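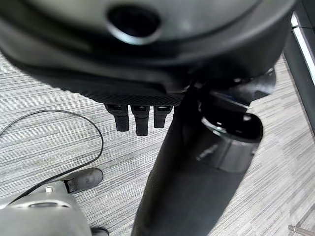

Minutes, shelf task working group, Sunday, 2 p.m. The meeting opened with the state of the Plaren recordings. The count stands at 949 episodes, of which 400 were driven by remote control and the rest by moving the arm by hand. The group agreed that floor checks before each session have slipped. The wrist view shows a thin cable looped across the carpet and a small metal bolt lying on the carpet, and both are to be cleared before the arms are powered up. The checklist will be changed to say so — Mernitz to send the new version to both shifts.

Remote control. Operators reported that the grip on round containers is harder to judge from the head view than from the wrist view. It was proposed that the operator pause once the fingers close, then lift. Agreed. The pause is to be kept in the recording and not trimmed later. 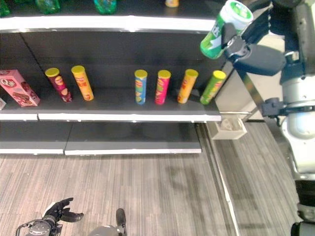 The same pause will apply when a container is put back. Operators should finish the placement and open the fingers fully before ending the episode. Of the last batch, 33 episodes ended too early and will be marked as partial. They stay on the drive for now.

Teaching by hand. Tazi asked whether hand-guided episodes are still needed. The view of the meeting was yes, for short reaches only. Londberg finds the elbow stiff when guided at low height and wants the setting looked at. Left open.

Naming of files. No change.

Actions
Mernitz: new checklist, cable and loose parts added.
Tazi: mark the partial episodes.
Londberg: write up the elbow problem with the joint settings used.

Next meeting in June, same room. Meeting closed at 3:10 p.m.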